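Helness parcel locker trial – minutes of the autumn meeting, 26/11/2024

4 min read

I took the notes again, so apologies if the bits I argued about got more space than the bits I didn't. We started a few minutes late while people found chairs.

Minutes of the last meeting: agreed, with one change. I'd put that the lockers outside the Grernar shop were open all night, and they aren't, they switch off when the shop shutters come down. Fixed now.

Matters arising: the sign at the car park entrance still points the wrong way. Carried over.

Locker use. Grulen, who run the lockers for us, sent their figures through the day before. We had 411 parcels through since August, and 77 of those went back to the depot uncollected. I said that sounded like a lot to me, and a fair few people agreed. Grulen's view is that most of it comes down to the text message, which gives you a code but doesn't say which of the 3 sites your parcel is at! I've been caught by that one myself – I stood at the Mendonça Road lockers in the rain typing in a code for the ones by the station. Agreed to ask for the site name to go in the first line of the text.

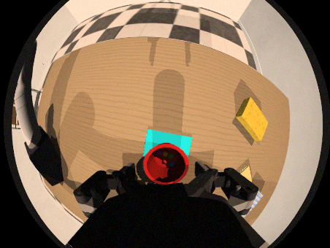
We then got on to how long a parcel should stay put before it's sent back. It's 3 days at the moment. I'd like five, because plenty of us work away during the week, but the shop pointed out that the big compartments fill up quickly and drivers have already been turning round with things still in the van. We went back and forth on this for ages (longer than we should have, and I was as bad as anyone). In the end we left large parcels as they are and agreed to ask Grulen whether small ones could have the longer stay.

Access. The top row is too high for anyone in a wheelchair and for quite a few who aren't. Grulen say you can ask for a low door in the app, under delivery settings, but hardly anyone in the room had found it. I'll write up how to do it and pin it inside the shop door.

Returns. Still can't be dropped off at the station site. Grulen are waiting on a label printer and wouldn't give us a date, so I've asked for one in writing.

Any other business: the light over the Mendonça Road lockers is out again. Someone asked if we could have a fourth site up by the school – lovely idea, no money for it this year, but I'll put it on the list for spring.

Actions for me: the letter to Grulen, the notice for the shop, and reporting the light.

Next meeting to be fixed once the hall bookings are out.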